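Junside por dentro: una tarde enseñando a un robot a recoger la ropa

Llevaba desde agosto detrás de esta visita y por fin el jueves me planté en Junside, que está en las afueras de Pradomau, al fondo de un polígono donde el autobús te deja a 25 minutos andando de cualquier cosa. Llegué sudando, con la botella de agua vacía y convencida de que me había equivocado de nave, hasta que vi un cartelito en la puerta del tamaño de un folio. ¡Menos mal!

Éramos 13 en el grupo. Había gente de una residencia de mayores, dos estudiantes de FP que no pararon de preguntar (bien por ellos) y un señor que venía de Stulham, que por lo que contó se dedica a los almacenes y miraba todo con los brazos cruzados. Nos recibió Khoa Khổng, que lleva la parte de demostraciones, y lo primero que nos dijo fue que no íbamos a ver ningún robot haciendo volteretas. Íbamos a ver coladas.

Y coladas vimos. La tarea del día era de lo más casera: una cesta en el suelo, un mueble tapizado al lado y prendas que tienen que pasar de un sitio a otro. Una persona se pone a los mandos, mueve los brazos, y el robot la sigue con sus pinzas. Todo se va guardando, lo que ven las cámaras y lo que hacen las articulaciones, y con muchas repeticiones de esas se entrena después al modelo que tendrá que hacerlo solo. Khoa a cada repetición la llama «episodio», y a la media hora todos hablábamos de episodios como si lleváramos allí media vida. 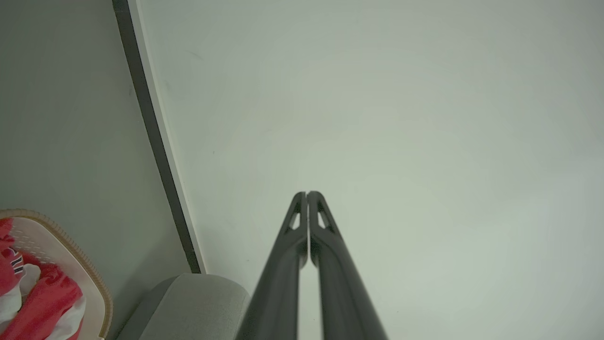

Lo que más me costó entender fue lo de mirar por la cámara de la muñeca. Yo venía con la idea de que el operador ve la habitación entera, como en un videojuego, y resulta que buena parte del trabajo fino se hace mirando casi pegado a los dedos de la pinza. Con los dedos juntos y la ropa en una esquina, cuesta muchísimo saber si te quedan dos centímetros o diez para llegar. Khoa nos explicó que los operadores nuevos suelen quedarse cortos, cierran en el aire y se enfadan. Luego le cogen el tranquillo y dejan de pensar en ello.

También hay otra manera de enseñar, que es agarrar el brazo directamente y llevarlo con las manos por el recorrido que quieres. Para piezas rígidas les gusta mucho. Con la ropa menos, porque tu propio cuerpo se mete en medio de las cámaras y luego hay que tirar la grabación. El de Stulham descruzó los brazos por primera vez para decir que en su almacén lo hacían así y que no les iba tan mal. Hubo un pequeño debate que yo seguí a medias, lo reconozco.

¡Y después nos dejaron probar! Nueve minutos por persona, cronometrados. Yo me senté muy segura de mí misma (coso, cocino, aparco a la primera) y en el primer episodio empujé la cesta en vez de coger nada. En el segundo pillé una manga, la levanté, me emocioné y la solté antes de tiempo. Los mandos pesan más de lo que parece y hay un retardo chiquitín que al principio te vuelve loca – mueves, no pasa nada, mueves más, y entonces pasa todo. En el cuarto conseguí dejar una camiseta más o menos donde tocaba. Aplaudieron los de FP. Me lo apunto para el currículum.

Una cosa que me gustó es que los intentos torpes no van todos a la basura. Si fallas y corriges bien, eso sirve, y mucho, para que el robot aprenda a salir del apuro. Lo que no vale es dudar: quedarte quieta diez segundos pensando, o hacer circulitos encima de la cesta. Mi especialidad, vaya.

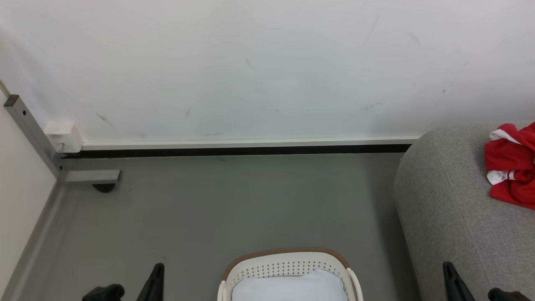
Los operadores de la casa trabajan por turnos y cada uno hace 70 episodios en una buena jornada, con descansos obligatorios para los hombros. Entre uno y otro hay que recolocarlo todo, y ahí está la parte menos vistosa: cambiar las prendas, mover un poco la cesta, arrugar distinto, volver a empezar. Pregunté si no acababan hartos de ver siempre lo mismo y una de las operadoras me dijo que se pone pódcast de crímenes y tan contenta.

El sistema de mandos es de Witkowska y, según Khoa, es el tercero que prueban. De los dos anteriores no quiso hablar mucho – puso una cara. Sí contó que lo siguiente será doblar toallas, y que llevan semanas discutiendo qué se considera una toalla bien doblada. En mi casa llevamos años con eso.

Cosas prácticas por si os animáis: las visitas son con reserva, en grupo pequeño, y duran toda la tarde. Id con zapato plano y manga que se pueda remangar. Fotos se pueden hacer en la zona de demostración, en la de servidores no. Hay café de máquina, flojito, y ningún sitio cerca para comer, así que llevad bocadillo. Y mirad bien el horario de vuelta del autobús, que yo perdí el mío y acabé volviendo en el coche del señor de Stulham, hablando de palés hasta la estación.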